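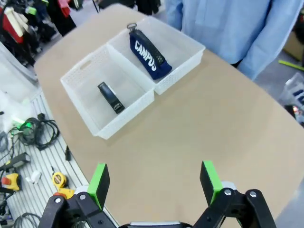

The two baskets, side by side on the table. Pencil case in the right one.

Thread: Do small baskets really keep a desk clear?

tzu_yuen
Started 12/20/20
My sister swears by the basket method. Everything on the table goes in a basket, one kind of thing per basket, and the table stays clear. I've been trying it with two white plastic ones, the see-through-ish kind with the little holes. So far one has my CAMPUS pencil case and the other has one small black thing that I never know where to put. I'm not sold. Has anyone kept this up longer than a month?

kwokdesk
I did it for a whole winter. You end up with a basket of junk and a basket of other junk. A drawer does the same job and you don't have to look at it.

Nunthorpe
Not everybody has a drawer, kwok. I work at a plain table and baskets are what I've got. The slot in the end is handy, you hook a finger in and slide the thing over when you want to eat dinner.

kwokdesk
Sure, and then you slide it back and it's still full of junk.

gergely_t
What bugs me is a basket inside of which is another container. The pencil case already has a zipper. It's a box for pens. Why does it need a second box? Take it out, lay it on the table, same result.

tzu_yuen
My sister says the case "wanders." I've never seen it wander. It does have a key ring on the end so I guess I could hang it up somewhere.

Nunthorpe
Hang it on what? You'd need a hook, and then you're buying hooks.

clollix
I'd worry more about the other one. Is that a USB stick? A whole basket for that seems silly. Mine go in an old mint tin.

tzu_yuen
USB or some kind of clip, I'd have to go dig it out. It was supposed to be the "small electronics" basket. There was going to be more.

gergely_t
There will be. Give it till the end of December.

clollix
Also those holes. Anything thin goes right through. I lost paper clips out of a Tanetti basket all year long.

Nunthorpe
Depends on the basket. Mine have a tighter mesh and I've lost nothing. I paid 5 bucks for the pair so I can't complain.

kwokdesk
You could have paid nothing and used a shoebox. But fine. Tzu, try one basket for a couple weeks and see if you miss the second.

tzu_yuen
Ok, the pencil case stays in and the other basket goes under the sink. Will report back if I remember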